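Ollthorpe Linen & Towel Reuse, progress report, second period
To: Petero Fund, small grants
From: Donal Sheehan

Sorry this is short, we are in the middle of the December changeover and I'm writing between pickups. Longer version with receipts comes with the final report as agreed.

Where we are. Collections are running from 39 places now, mostly motels and two gyms, plus the nursing home on Wolerska Road. Total in since the grant started: 3,346 pieces. Total back out to shelters, the animal rescue and the school pantry: 3,233. The difference is sitting on our shelves or in the mending pile, apart from a few that were past saving and went for rags.

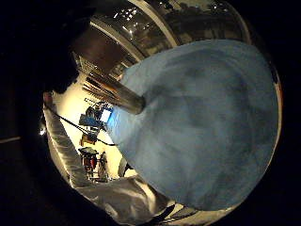
Sorting is still the slow part. We changed the order in the fall so pieces get checked for holes before they get washed, saves a load or two a week. Color was a headache. Whites have a ready home, shelters will take any amount, but colored stuff piled up until the animal rescue said yes to all of it. Soft light blue cloth like the bunched-up piece in the picture used to wait weeks for a taker, now it goes in the rescue bin same day. Bath mats are still a problem. Too heavy for the small dryer, and the rescue only wants so many.

Washing. Second washer is in and paid for out of your money. The Ammann dryer we bought used needed a new belt in the first month, seller covered the part, we covered the labor. Works fine since then. Water bill is up, as expected, but a bit less then we budgeted. Electric is over. I put the heavy loads on before 7 a.m. to get the cheaper rate and that helps some.

Van. Failed inspection in October, brakes. Out for 5 working days and we borrowed one from the church on Mill Street. Two motels got missed that week and one of them threw out their bags, which hurt. They're back on the route now, and I call ahead if we're going to be late.

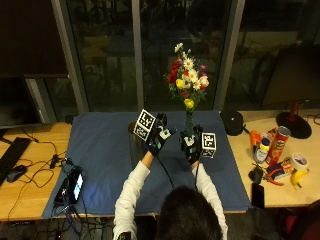

Mending hours are short. We planned for two evenings and have one. The Thursday-type crowd we hoped to get from the sewing class didn't stick, they had their own projects and fair enough. What did work was sending bags home with people. Hems and small tears come back done in a week or so, no room needed, no heat to pay for. Want to move a little of the room rental line over to thread, needles and bags if you are ok with that. Needs your say so in writing I think.

Not done yet:
Labels for the outgoing bins (printer quoted twice, two different prices, waiting)
Spanish version of the motel handout
Shelf anchors in the back, landlord has to sign off

Money. Nearly all of the equipment line is spent, operating line is on track except electric. No new requests besides the rental change above. Spreadsheet is attached, ignore the tab called OLD.

Next period is mostly holding steady thru the winter. Motels are quiet until March so I expect fewer towels and more blankets, and blankets eat dryer time. The nursing home is replacing all their bedding in January and offered us first pick. Will need the van for two full days for that and somewhere dry to put it, working on the somewhere.

Call me if the numbers don't line up. Mornings are better.

Donal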